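Right, it's Sunday, the kettle is on, and I've promised myself I will finally sort out the long desk. I've been promising since October, so please be kind. A thread, probably a long one.

For anyone new: I share a workroom in Jevstead with Luuk Visser and Bram Lambrechts, and between the three of us we have one very nice long desk in light wood which we all treat as a shelf. Whoever arrives first gets the end you can sit at. Everybody else gets the cables.

The white riser was my idea. I thought if we lifted a few things up we'd have all that lovely space underneath for notebooks and a cup of tea. What happens in practice is that you get two layers of clutter instead of one, and the lower one is in the dark.

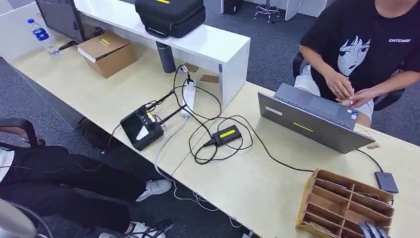
So my first rule for today is that anything with a plug on it gets followed all the way back to the power strip before I move it. I know that sounds terribly slow, but last time I just pulled, and Luuk lost an afternoon's work and was very gracious about it, which made me feel far worse.

Second rule, drinks bottles go to the kitchen. All of them, even the good insulated one. I've put bottles and electronics on the same desk for years and got away with it, and I'd like to stop while I'm ahead.

Cardboard is my real weakness. I keep boxes in case something has to go back, and then I keep the little flat bits as well because they're handy under a wobbly table leg. We don't have a wobbly table leg. Off to the recycling they go (I'm keeping one box, don't tell Bram).

Someone asked how I label chargers. Bright yellow labels, big letters, on the brick itself and never on the cable, where they go sticky and slide about. I bought a roll of 600 from Jadoon and at this rate I'll be leaving them to someone in my will.

I did stop halfway for toast. I also rang Bram to ask about a lead I couldn't place, and he talked me through it very patiently from his sister's garden in Atdale — there was a dog involved, so it took a while.

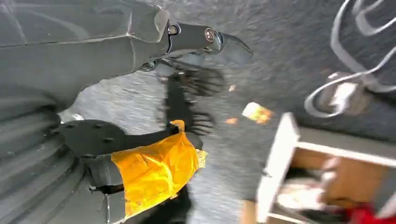

Back to it, anyway. The bit I always forget is the floor. You can get the top of a desk looking splendid and still have a long grey cable trailing over the carpet, waiting for somebody's foot. I'm going to try those soft fabric ties under the back edge and see if they hold.

Things with a proper case are going back in their case, and the case is going on top of the riser where we can all see it. I've spent too many mornings hunting through cupboards for something that was in its own bag all along.

If you have a cable tidy you really love, do tell me, especially one that can cope with chunky adapters. The Kendden one we tried was lovely to look at but wouldn't shut. More this evening if my knees hold out, and thank you for keeping me company x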